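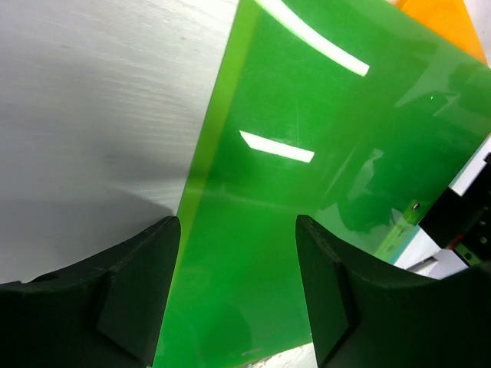
绿色亚克力板,板面有两道灯光反光

首页 厨房 收纳 工作间 文书 往期

旁听会议之后:家里怎么保存记录

温杜斯卡一带的镇议会和区议会多在晚间开会,旁听回家往往已经很晚,纸张、录音和笔记随手放在餐桌上,几个月后要写申诉信时就找不齐。以下做法按处理顺序排列,适用于普通住宅,不需要专门设备。

一、当晚处理录音文件

先确认当地议事规则是否允许旁听者录音或录像。各地规定不同,有的须提前向秘书处登记,有的只许录公开议程部分。登记回执与录音放在一起保存。

文件从手机导出后,先复制,再改名。文件名采用“机构_议程号_段号”的格式,不用空格。手机里的原始文件保留到两份副本都能正常播放为止。核对时听开头、结尾和中间任意一段,只看文件大小不够。

副本一份存电脑,一份存外接硬盘。硬盘平时断开连接,放在柜内中层,避开暖气、厨房和浴室外墙。不要剪掉原始文件里的空白段。需要节选时另存一份,在文件名末尾加“节选”。

二、纸质材料

议程、附件和旁听证先拆掉订书钉。钉脚生锈后会在纸上留下褐色印,湿度高的房间更快。拆钉用薄片从背面撬起钉脚,再从正面抽出,不要直接拉扯。

每个文件夹装纸不超过20张,超过后中缝受力,边角容易卷起。热敏纸打印的排号单和收据会褪色,应复印一份,复印件与原件分开放。软质塑料套会粘附墨粉,长期存放改用无酸纸袋。

在纸袋外侧用铅笔写编号,不用记号笔。先写字,后装纸,以免笔尖在文件上压出痕迹。

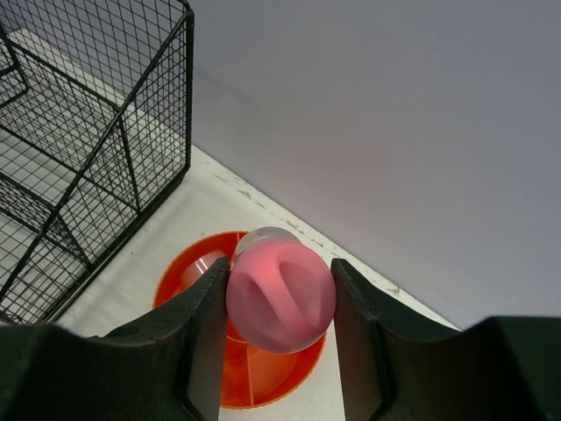

粉色球,球面有一道弧形凹槽

三、笔记

现场笔记单面书写,左侧留出一栏,回家后补录音时间点。补写内容换一种颜色的笔,不涂改原句。发言人姓名听不清时写职务或座位,不要猜。公布正式纪要后逐条对照,差异处在左栏标记,并注明纪要页码。

埃斯特雷利亚·奥坎波在萨利纳斯旁听规划会议多年,她的索引表只有5列:编号、机构、议程项、材料形式、存放位置。表格打印后贴在柜门内侧,每次归档补一行。她目前编到371号,查一份旧材料仍用同一张表的续页。

四、柜子和防潮

文件柜底层离地留出空隙,可用木条垫高。木条先晾干再放入,新锯的木料含水率高,不宜直接使用。干燥剂放在角落的敞口小盘里,不接触纸张。可再生型按包装说明烘干,一次性的到期更换。

在柜门内侧挂一支湿度计,与柜壁之间隔开一点,避免读数受板材影响。梅雨季或持续采暖期间,读数每周记一次,写在索引表背面。读数连续偏高时先检查柜后墙面,再考虑增加干燥剂。

五、写信之前

向议会提交书面意见时,引用材料一律写编号和页码,附复印件,不寄原件。信件末尾列附件清单,寄出前按清单逐项勾对。留底副本上注明寄送方式和收件部门,挂号回执粘在副本背面上角,胶只涂一条窄边,便于日后取下。

涉及他人住址、电话或病情的段落,复印后遮盖,再复印一次。只涂黑一遍的纸,对着光往往仍能辨认字迹。

六、定期清理

每年2月清理一次。与已结案事项无关的重复附件可以处理掉,带有个人信息的页先碎后丢。录音副本每6个月通读一次目录,抽查能否打开。硬盘出现异响或读取变慢,立即复制到新盘,不要先做整理。

读者来信补充

米恩比的本采·维达来信:拆下的订书钉用旧磁铁吸住,磁铁外面先包一层纸,倒掉时把纸抽开即可。磁铁与硬盘分开存放,不要放同一个抽屉。

翁迪维尔的尼卡诺尔·曼里克斯问,录像是否按同样方式命名。可以,在段号后加“像”字,与录音区分;同一场会议的录音和录像共用一个议程号,索引表里分两行登记。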